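The Price of an Empty House

Sellers in Fliltstead are being told that a house with nothing in it won't move. The people telling them, mostly, rent furniture.
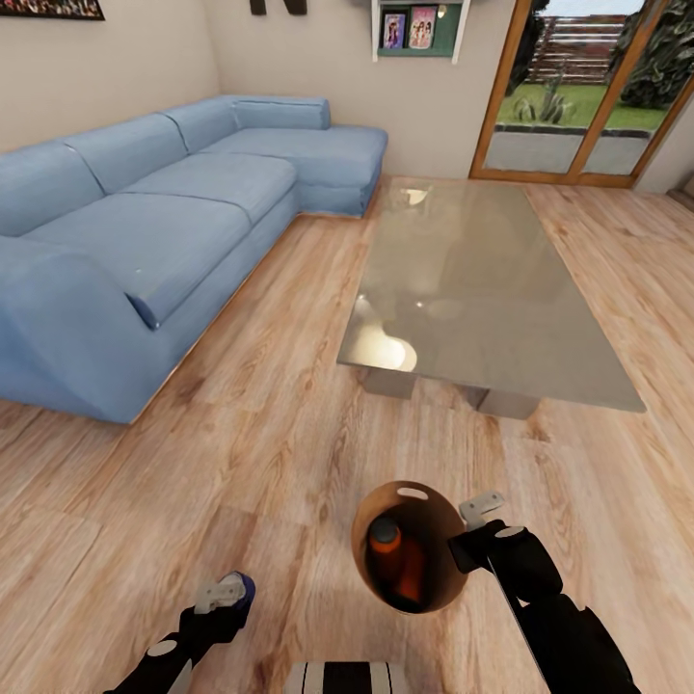
J. Sarkar
Contributing Editor

21 April 2014

Home staging arrived in Fliltstead with a number attached. Staged houses, according to the brochure Rumix hands out at its seminars, sell 6 weeks sooner. I asked where the figure came from and was sent a second copy of the brochure.

A basic package from Rumix costs $3,930 for the first two months. After that it's $135 a week until closing, and a seller who gets nervous in February can easily still be paying in spring. One couple showed me a separate bill for $973, listed as "refresh." The company had swapped the rugs and the lamps. The house didn't sell until they dropped the price.

None of this proves staging is useless. An empty room does look smaller to a lot of buyers, and a bed helps people judge whether theirs will fit. But the houses that get staged tend to be the ones whose owners can afford it, on streets where things sell quickly anyway.

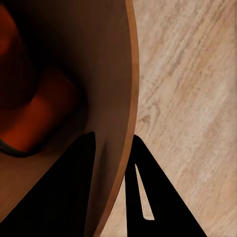

Agents like the service and say so. They don't pay for it, and some of them get a referral fee, a point that came up late in my conversations and usually after I'd closed my notebook.

Over in Cisatia, where few sellers bother, agents told me what they tell clients to do: wash the windows, fix the gutter, ask a sensible price – and wait. I'd like to see those sales set beside the staged ones, street by street. So far the only people offering to do the math are the ones with a warehouse full of sofas.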